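Keeping Straws and Stirrers in Order

Loose straws always end up at the back of the drawer. A plain cup on the counter holds them better, and a plastic tumbler with a wide rim is easy to drop them into.
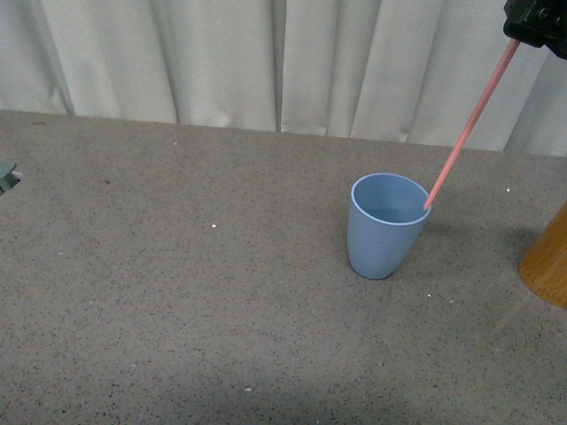 By Mitali Bhattacharjee | Kitchen Tips | June

Plastic cups can go in the sink with everything else. They are light, though, and a few long sticks leaning the same way can tip one over. Put 2 or 3 dry beans in a small bag at the bottom if yours wobbles.
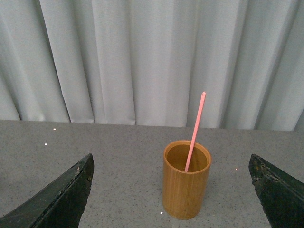

Wooden cups need more care. Wipe them out with a damp cloth, dry them upside down on a rack overnight, and never leave them soaking. Wash reusable straws with a narrow brush and let them dry before they go back in.

Contact | © Cernel Home Pages | Back to top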